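Chapter 6
Comparing Grippers on the Same Table

Before you read this chapter you should be able to command a two-finger gripper to a given opening width, and you should have finished the calibration exercise in Chapter 5. If your wrist camera is not yet calibrated, go back and do it now. The comparisons in this chapter depend on it, and a small error there will look like a bad gripper here.

6.1 What is being compared

A student who reads the data sheets of two grippers will find force, stroke, weight and closing speed. These numbers are useful, but they were measured on a bench with a steel block between the fingers. A home or a shop contains few steel blocks. It contains glass, painted tins, plants, and thin metal things that stand up badly. In this chapter we put such objects in the path of the gripper and we write down what happens.

We compare two grippers. The Wellow has flat pads and a strong motor, and it reports its position 100 times in a second. The Grulberg has softer pads and reports at 500. Both are driven by the same controller, the Raju, so that differences in the results come from the hand and not from the software above it. The Raju can also run two arms together, and we need this in Section 6.5, where one arm holds a container while the other one lifts the lid.

The reader may ask why we do not begin with the faster gripper and leave the slower one out. A faster report helps only if the controller does something with it. In many of the trials the decision to stop closing is made from the camera image, and then the report rate of the gripper has little effect. We will see both cases.

6.2 The objects

Choose objects that are different from each other in the way they fail. A jar of thin glass fails by breaking or by slipping. A tall candlestick fails by falling over, often before the fingers have closed, when one pad touches it earlier than the other. A box with a fitted lid fails in a more quiet way: the fingers lift the lid and leave the box behind, and the log shows a successful grasp. A plant is included to be avoided. It has no clear edge, and its leaves confuse the depth estimate for everything standing near to it.

Put the objects close together. When each one stands alone in an open space, almost any gripper will do well, and the comparison teaches nothing.

The height of the supporting surface also matters. We use a small stand with a perforated top. The holes give many visual features to the camera, and this is good for tracking, but some depth sensors see through them to whatever is under the stand. Record the surface in your notes together with the objects.
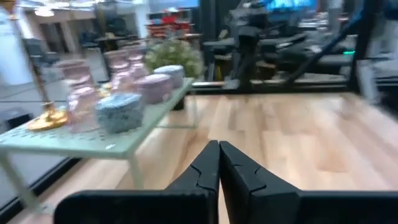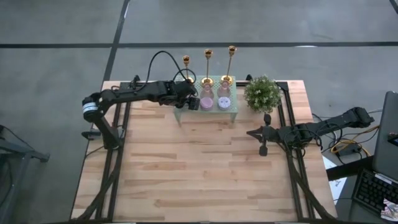

6.3 Two views of one grasp

Each trial is recorded by a camera at the wrist and a camera above the table. The wrist camera is close to the contact and it moves with the hand. It shows the gap between the pads very well and tells little about the rest of the arm. The overhead camera shows both arms and all the objects, but the palm often hides the moment of contact.

Chiyo Hamada, who prepared the exercises for this book, made her first trials with the overhead camera only. In her notes from August she marked a set of grasps as centered. When she repeated them with the wrist camera, many of them were off to one side — the object had been dragged into the center by the first pad. For a heavy box this is not important. For a candlestick it is the difference between holding it and losing it.

You should therefore judge the approach from the overhead view and the contact from the wrist view, and keep the two judgments in separate columns of the result sheet.

6.4 Number of trials

For the full comparison we make 240 trials, divided equally between the two grippers. The order is mixed, so that the arm does not do all the easy objects in the morning. After every change of gripper, run the Hudmont check from Appendix B and write the result on the sheet before the next trial begins. A trial made without the check is not counted, even when it went well.

A trial ends in one of four ways: held, slipped, tipped, or stopped by the controller. Please do not add a fifth result called "almost." If the object was in the hand at the end of the lift, it was held. If you are not sure, look at the recording again and then decide.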